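Search this site
Enter keywords
Go

The Last Season of Banalura

A story

1.

The network gave Banalura nine episodes to end, and then a man named Garrido called to say it was two.

Nermin Soylu took the call in the parking lot of the grocery store, with a rotisserie chicken going cold on the passenger seat. She had run the show for 6 seasons. She had killed the queen twice and brought her back three times, which the fans had noticed and she hadn't.

"Two is plenty," Garrido said. "Two is a movie."

"I have a siege," Nermin said. "I have a wedding during the siege. I have a dragon who is the rightful mayor."

"Could the dragon be at the wedding?"

She said she would look into it. Garrido told her she was a pro, in the tone people use on dogs at the vet, and hung up to have lunch.

The writers' room was on the second floor of a building in Bidville that had once sold carpet. It still smelled like carpet, though there wasn't any. Along one wall ran the board, with every thread of the show on colored cards: blue for romance, green for prophecy, pink for anything they had promised in a season finale and hoped would go away. The board was mostly pink.

Doğukan Kocabaş was under it, eating cereal out of a mug.

"How many?" he asked.

"Two."

He finished chewing. Doğukan had written the show's best episode, the one where the blacksmith forgets his daughter, and also its worst, the one where everybody is a goose. He got fan mail for both.

"Can we do a time jump?" he said.

"We did a time jump."

"A second one, backward. Then we're where we started and nothing needs resolving."

Nermin put the chicken on the table and the rest of the staff came out of their offices as if a bell had rung. By the time it was bones they had agreed to cut the siege, the mayor, both prophecies and the whole continent of Utau, which had a fan club in Norway. The blacksmith would get one scene. The wedding stayed because the dress had been paid for.

"What about the curse?" asked the script coordinator, who was young and still watched the show.

Everyone looked at the board. The curse was the first card they had ever pinned up, and it had faded from pink to something like skin. In the pilot, a witch says the town will sleep for 1001 nights unless someone tells it the truth. Nermin had typed that line at four in the morning with the flu. She'd had no idea what the truth was. She had figured somebody would come up with it by season two.

"We could say it was love," said Doğukan.

"Was it love?"

"It usually is. It's that or friendship, and friendship tests low." 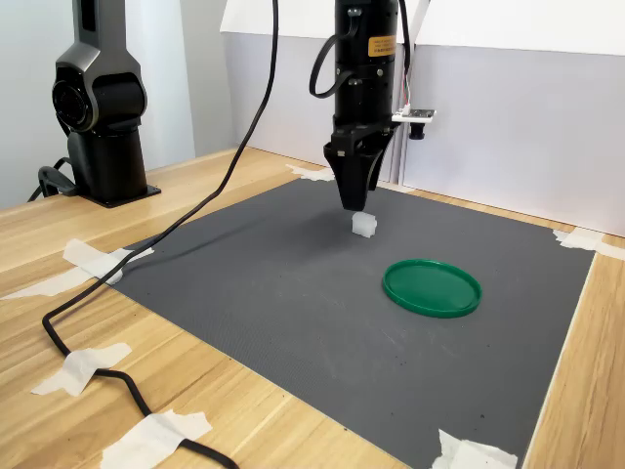 2.

They shot the finale in May, in the rain, at a castle that was a winery on the other side. The rain hadn't been written and couldn't be afforded, so it was put into the dialogue. "The sky weeps," said the queen, eleven takes in a row, while a man crouched behind her with a hair dryer.

Nermin still didn't have the last line. She had about forty of them on her phone. Some were love. One was friendship, for Garrido's peace of mind. One was just the word "geese," and she knew whose that was.

At dusk the witch came over to the tent in full warts, holding a paper plate. She was a very good actress who had once played Medea to people in nice coats, and she had been saying things like "Foolish moon-child!" for a living ever since she'd bought the house.

"So what do I tell them?" she asked.

"Tell who?"

"The town. I wake them up, don't I? I'm supposed to say the truth. There's a blank on the page."

Nermin looked at the page. There was a blank on it. Across the field the extras stood in their nightgowns and rubber boots, waiting to be asleep.

"What would you say?" she said. "If it were you."

The witch thought about it, and ate a piece of melon.

"I'd say we ran out of time," she said. "I'd say it was going to be better than this, and I'm sorry, and thank you for staying up."

Doğukan, who was holding the umbrella, tipped it and let a quart of water down his own back.

They got it in one take. Garrido watched it the next morning and called while Nermin was brushing her teeth.

"Love it," he said. "Very raw. Quick question. Does she have to say sorry?"

"Yes," said Nermin, through the foam.

"Okay. And just so I have it straight for the spin-off," he said, "the dragon is still alive?"

Contact | Copyright 2019, all stories remain with their authors | Back to top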